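Setting up the Ralska two-arm kit for folding clothes

By Judite Carvalho

The Ralska kit is sold by Cavavska as a table-top pair of arms for teaching and small research. I have used mine since November, mostly for folding garments. The manual is good for the assembly, but it stops when the arms can move, and it says almost nothing about cloth. I wrote these notes for the colleagues at Bilmont who will receive the same kit, and Simão Bragança asked me to put them on the page so that other buyers can use them too.

I suppose that you already mounted both arms and installed the software. If not, do the first part of the manual and come back.

What you need

The kit with two arms and two grippers
The wrist modules, one for each arm
Cable ties, the small ones
A shallow tray for the finished pieces
Four or five garments of different colors, without buttons

Step 1. Route the cables before you do anything else

The wrist cable must have enough length to follow the arm in every position. Leave a generous loop over the wrist, then bring the cable along the forearm and past the elbow, and tie it only near the base. My first mistake was to tie it on the forearm also, very tight. The arm then pulled on its own cable every time it reached far, and after two afternoons the connector was loose.

When you finish, move each arm by hand to its farthest point, with the power off. If the cable becomes straight anywhere, give it more length.

Step 2. Set the home position

Open the Ralska panel and choose Arms, then Home. Save a home position for each arm where the grippers are high and do not cross the middle of the table. The factory home is too low for cloth. A thick sweater will touch the fingers, and the first movement will drag it.

Step 3. Calibrate the two arms together

Calibrate left, calibrate right, and then run the pair calibration. Many people skip the last one. For blocks or cups it is possible to live without it, but for a garment the two arms hold the same object, and a difference of 3 mm is already visible as a diagonal wrinkle. The pair calibration takes 12 minutes and you cannot use the panel during this time.

Step 4. Put the garment down

Lay it wide, with the long side parallel to the front of the table, and keep a strip of free surface in front of it. The arms need this strip to bring the fold forward. Smooth the large wrinkles with your hand. Small ones are not a problem.

Put the tray and any waiting clothes in the far corners. If they are closer, the elbows are fine but the wrists pass very near when they turn.

Step 5. Teach the grasp height

Lower one gripper at a corner until it touches the cloth, then save the height. Repeat with the other arm. Do this again for each kind of fabric — a T-shirt and a towel do not share the same value. Start with the speed at the lowest setting. I still use the low speed for black clothes, where I find it difficult to see if the fingers took one layer or two.

Step 6. Record the fold

Press Record, guide both arms through the fold, and press Stop when the grippers are open and back at home. Keep the movement slow and continuous. I deleted many of my early recordings for long pauses in the middle. At present I have 297 good ones out of 714, and the proportion is improving.

If something goes wrong

One arm stops and the other continues: check "Stop together" in the safety menu. It comes disabled.

The gripper closes on nothing: teach the grasp height again, 1 mm lower.

The cloth slides: the table is too smooth for light fabrics. Paiva sells a thin mat that helps, but it has a strong smell in the first week.

Is the kit worth the price?

For folding, I would say yes, with some reserve. The arms are quiet and they repeat the movement well. The grippers are the weak part, they are wide for thin cotton and I would like to have narrower fingers as an option. Support answers in English, usually on the next morning. Ask for extra cable ties when you order, the bag in the box is small.
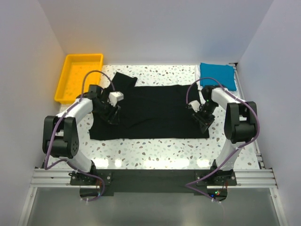
Both grippers over the ends of a black garment, with the tray in the far left corner.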